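Against the Inspection-Ready Bed

The housing office at Undgate manages 1148 single rooms, and for many years its guidance to residents on the subject of bed making ran to 10 numbered points. Corners were to be folded, pillows squared and personal articles removed from the mattress before nine in the morning. The guidance is under review this June, and it is the view of this writer that most of it should be withdrawn.

A bed in a small room serves as a seat, a desk and a shelf. Residents read on it, sort their clothes on it and receive visitors on it. A rule that treats the bed as furniture for sleeping only, to be sealed each morning under a tight cover, takes away the largest flat surface the resident has.

What deserves to be kept is the requirement for a clean, flat bottom sheet. A smooth sheet is easily checked for wear and easily changed. The blanket is another matter. It may be folded back over half of the bed, left hanging a little at the side, or chosen in a color the office would never have ordered.

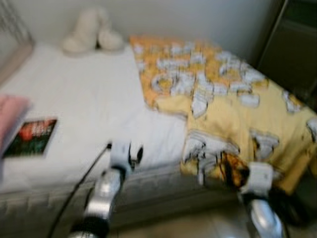 A plain white sheet and a yellow and orange blanket can share a mattress without any loss of order, and a book left lying on the sheet does no harm to either. Puspita Yusof has objected in writing that a standard loses its meaning once each resident interprets it, and that a blanket allowed to hang today will be on the floor by the end of the term. The objection is a serious one. A blanket on the floor collects dust and may trip a person who rises at night.

The answer is a shorter rule – sheet flat, blanket off the floor, walkway clear. Everything else should be left to the person who sleeps there. The office received 623 written comments on room standards during the last review, and a large share of them concerned the squaring of pillows. Staff time spent on such matters would be better given to worn mattresses and late linen deliveries.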